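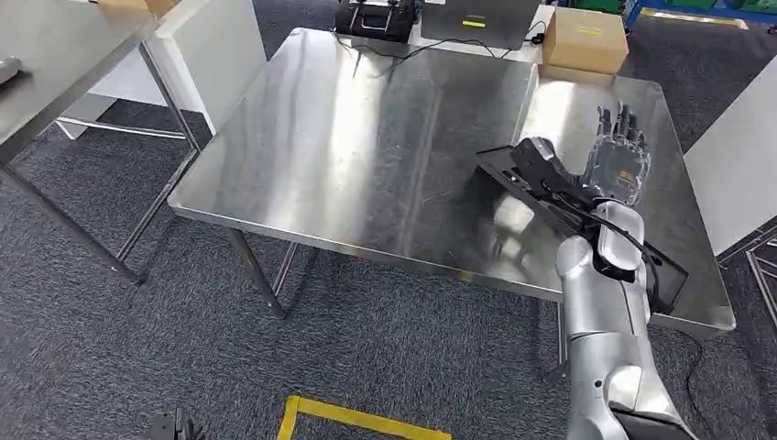 Wutadach stainless steel work table: review after 10 months

Bought to replace a laminate bench whose edges had swollen. The table came flat in a single carton, with legs, crossbar, fixings and a hex key. Assembly took one person less than an hour. The instructions are a single sheet and put the crossbar last. Fit it before the final tightening of the legs, otherwise the holes do not line up.

Top. Brushed steel, bright enough to mirror the ceiling lights. Under overhead tubes the glare is noticeable when reading small print on components, and I ended up moving a lamp to the side. Fine scratches appeared in the first week and have carried on accumulating. They run in all directions and do not catch a fingernail. Polishing along the grain with a fine pad reduces them slightly. Anyone who minds marks should buy a mat at the same time.

Frame. The legs are slim and I expected flex. Pushing sideways at one corner gives 3 mm of movement at the top, measured with a dial gauge, and the table settles at once. The crossbar sits low enough to rest a foot on, though I doubt it was meant for that. On carpet the feet sink a little, so level it again after a day or two under load. Mine needed one more adjustment in September and none after that.

Noise. Anything metal put down on it rings. Kavitha Menon has the same model and stuck damping sheet to the underside, which dulled it considerably. I have not done this yet.

Cleaning. Warm water and washing-up liquid, then a dry cloth. Fingerprints show within minutes. Solvent wipes leave streaks unless buffed.

Cables slide about on the bare surface and there are no holes or clips to route them through. The Sandu table has a grommet at the back and a thinner top. I tried one at Grigore Filip's workshop and it drummed more than this one.

Price paid was 2,732 kr, delivery included. It has since gone up to 3,060, and at that figure I would want the grommet.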